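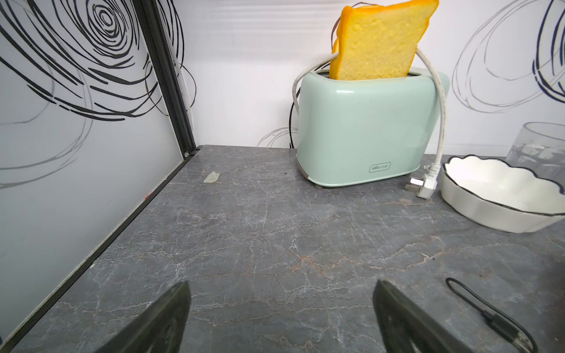 Chapter 4
Why Bread Goes Stale

I used to think stale bread was just dry bread. I'd leave a loaf on the counter, it would go hard, and I'd blame the air in my kitchen. Then, in my first October at the Verard bakery school, a teacher handed me a slice that had been sealed tight for days. It hadn't lost any water to speak of, and it was still stale! What had changed was the starch. When dough bakes, the starch soaks up water and goes soft, and as the loaf cools it slowly firms up again (we'll get to the chemistry in a minute, and I promise it's friendlier than it sounds). Heat can undo some of that for a while. Think of two pale slices sticking up out of a toaster, the big one leaning over with its crust a bright orange-yellow - the crumb and the crust are really two different materials, and they age in opposite ways. Crumb gets firmer. Crust, if you wrap the loaf, pulls in moisture from the middle and turns leathery.

In this chapter we'll follow one plain white loaf from the oven at Fashola Mill to the back of the bread box. I kept notes on 158 of them, so you'll get my mistakes too. Before you read on, put one slice in the fridge and one in a closed bag on the counter. Leave them overnight, then press each with your thumb and write down which feels firmer.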